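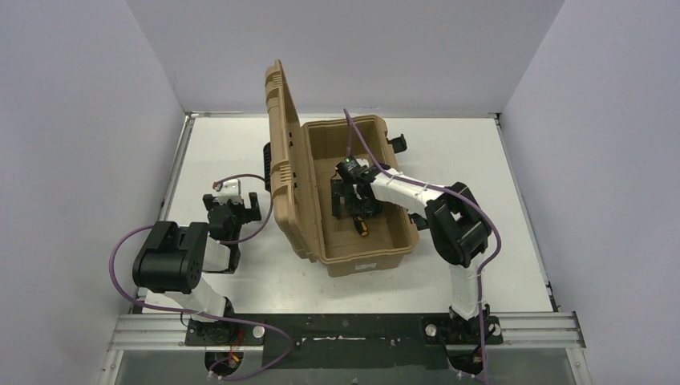
The Port of Vundcombe has a new advisory council, its fourth by my reckoning, and I have read the founding charter so that you don't have to. It runs to 157 pages. The word "ship" first turns up on page 4, in a footnote.

The council will meet twice a year to guide the development of a year-round ferry and freight route up the coast. Its members include two shipping lines, Carretero and Roltari, who have spent a decade trying to put each other out of business, and a pair of academics who were told there would be travel. Chairing it is Inmaculada Quintana, an able woman who once ran a dry dock and deserves better.

I have nothing against talking. Harbors were built by people who talked, mostly loudly and over one another. What bothers me is the order of things. The channel was last dredged properly so long ago that the pilots steer by habit. The winter berth has one working crane. Anyone who has stood on the east quay in March, waiting for a feeder ship to be unloaded by that crane, knows what the route needs, and could write it on the back of a ticket.

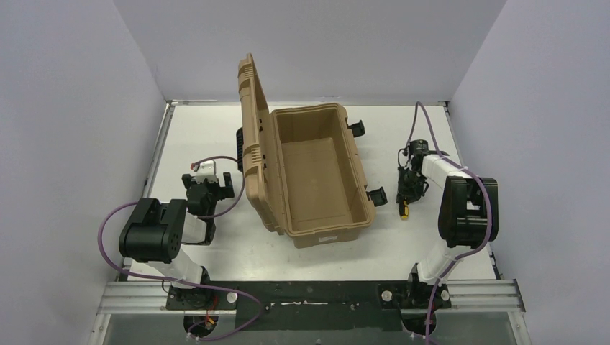
Carretero's people will tell you the trouble is demand. Their spokesman, Povilas Vasiliauskas, said so at the launch, noting that only 2,503 containers moved north last season and that no sane company adds sailings for so few. Roltari says the same, but with slides. Well, yes. Shippers stay away from a service that is late, and the service is late for lack of shippers, and round we go. A council can study that circle for years. Meanwhile the route sits there like a big tan hard-shell case with its lid up, latches hanging open and nothing inside, and the members debate what color the luggage tag should be.

Ernő Vida, who piloted these waters before he retired, put it to me more kindly. He thinks the council might do some good if it were made to hold its meetings on board the night ferry, in winter, in the forward lounge. I would pay to watch the academics.

The charter does promise a "dialogue platform," to be built by a firm called Hitico. I asked Noelia Segura at the port office what it would do. She said it would allow stakeholders to submit views. I asked whether one could submit a view about the crane. She said the crane was an operational matter and fell outside the scope.

So here is my view, submitted by the old method. Dredge the channel. Buy a second crane, used if need be — plenty of ports are selling. Put one guaranteed weekly sailing on the timetable and keep it there for two years, even when it goes half full. If there is money left over after that, by all means hold a meeting, and I'll bring the sandwiches.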